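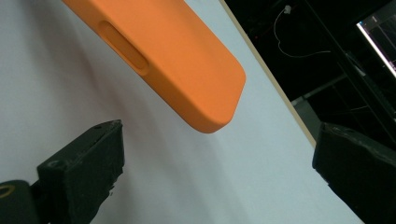

Sison Can't Stop Running the Draw Play, and I Can't Stop Watching

By Chenxi Han
January

I have a soft spot for teams that do one weird thing way too much, so of course I've fallen for Sison. They ran the draw 38 times in the regional bracket. On third and long! On first down! Once on a two-point try, which I had to rewind to believe.

It started with the Gasora game. Sison was down 10, their left tackle was limping, and every pass rusher Gasora had was flying upfield like there was free pizza behind the quarterback. So they handed it off late and picked up 19 yards. Then they did it again for 14, and by the fourth quarter the Gasora ends were just standing there looking nervous – which is when Sison finally threw deep and won by 3.

I called Huiling Peng, who coached the line at Vurneck for years and will talk about guard footwork until your phone dies. She loves the play and hates how often they call it.

"You're teaching the linebackers to sit," she told me. "Iltuvel's linebackers already sit. That's all they do!"

She has a point. Iltuvel gave up over 300 rushing yards just once all season, and that was in sleet, with 2 starters out. Their middle guys barely bite on anything. If Sison comes out Sunday with the same menu, it could be a long afternoon of one-yard gains and punts (their punter is excellent, by the way, and deserves his own column).

Still, I'm picking Sison, 24-20. I think they fake the draw early, hit the tight end up the seam and go right back to the real thing once Iltuvel backs off. Kickoff's at one, and I'll be on the couch by noon.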